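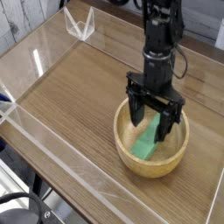 Home | Diary | Trips | Archive

1/30/18

Finally rode the new scenic train out to Sorlow! I've been going on about it since December, when the tickets went on sale, and I very nearly missed the thing this morning - wrong platform, naturally. Car 3, window side, coffee in one hand and a squashed cheese roll in my bag.

The first stretch out of Plalthorpe is all sheds and back fences, so I read the leaflet (217 seats in all, big windows, a snack counter that opened very late). Then the line swings toward the river and wow. The whole car went quiet for a bit. We crept over the Vanhove bridge so slowly I could have gotten out and walked, but who's complaining with that view? 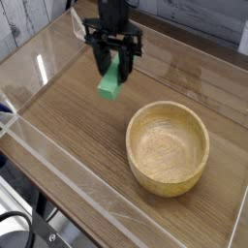 Green block in the gripper, just above the table.

We had 60 minutes in Sorlow, hardly enough for soup and a quick look at the old station (lovely tiled floor, freezing waiting room). I bought 2 postcards and forgot to mail them.

Slept most of the way back. If they run the longer route to Ureo this spring I'm booking it - left side of the train next time, the sun was in my eyes all afternoon.

Recent entries
Packing for one night
The Vanhove bus, again
Soup places in Plalthorpe
Is Ureo worth the detour?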